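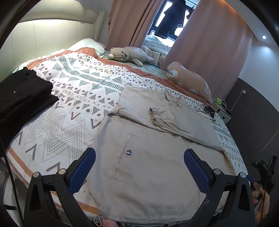 Thorlacius Cloth Planner

Thorlacius is a planning and perception package for two-finger grippers that handle clothing and bed linen. It takes recorded handling sequences and live camera input, locates the parts of a garment or sheet that can be held, and passes a grasp plan to the controller. It is supplied by Bronar as a licensed product for laboratories and equipment builders.

What the package contains

The perception module marks edges, folds, seams and gathered elastic. Patterned backgrounds are treated as a separate layer, so that a printed duvet beneath a plain item is less likely to be read as part of it. Small fittings such as snap buttons and drawstrings are listed as features to be avoided when a grasp point is chosen.

The planning module proposes an approach angle, a closing width and a direction of pull. Each proposal carries a confidence score, and the operator may set the score below which the plan is withheld for review.

The tooling module covers the import, trimming and labelling of demonstrations made with a hand-held gripper. Files in the Prorner log format are read directly. Other formats require the converter, which is included in the licence.
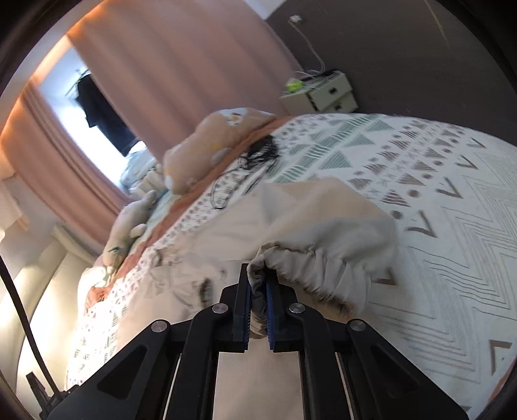 Shewit Negash

Bed linen is supported from release 4 onwards. A fitted sheet is planned by its elasticated edge: the software searches for ruched fabric, selects a fold that both fingers can close on, and keeps the pull in line with the mattress. Loose items lying on the bed, including cables and soft toys, are entered as obstacles and are not offered as grasp points.

Reference library

The standard licence includes 4000 labelled sequences, of which 1440 concern bed linen and 814 concern trousers. A further 433 sequences are reserved for acceptance testing and are supplied as a separate archive. Customers are asked not to use this archive for training.

System requirements

A workstation with a supported graphics card and a wired connection to the controller is required. The planner may be run without a controller attached for the purpose of checking recorded material. Calibration must be repeated whenever the grip pads or the camera mount are replaced.

Licensing and support

Licences are issued per site for a period of twelve months, beginning each January. Technical enquiries should be addressed to Josphat Kaijage at Bronar, quoting the licence number and the release in use. Requests for evaluation copies are handled by Bent Lund.

Page last revised May 26, 2024.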